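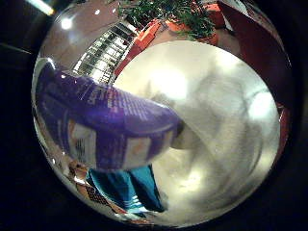
Issue 7, page 6

Visitors wanted for the Pemesora open day, Gastcombe, April

Pemesora says its robot hand can manage everyday jobs. We would like that checked by people who have nothing to sell. You will watch the demonstration, ask for it to be done again, and write down what you saw. No technical knowledge needed.
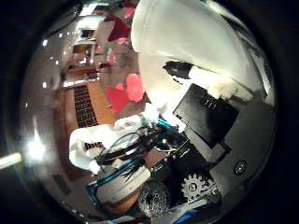 Issue 7, page 7

Padded white fingers look gentle enough. So does a boxing glove. Come ready to ask how often the hand drops things, who sets it up beforehand, and what it costs to mend — the leaflet skips all three.

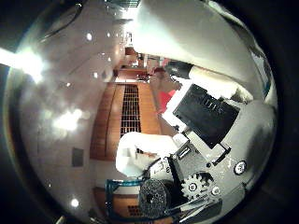

Luminița Bogdan writes that we are being unfair, and that the Boscombe visit won her over in an afternoon. Fine, but she had one afternoon and a free lunch. We want notes.
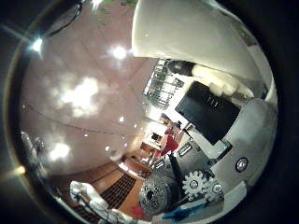 Gears and padded finger, Pemesora hand

Places: 6. Fee: £300, paid whatever you conclude. Apply in writing to Ene, Pemesora visit, Gastcombe, saying what would change your mind. Employees and shareholders need not apply.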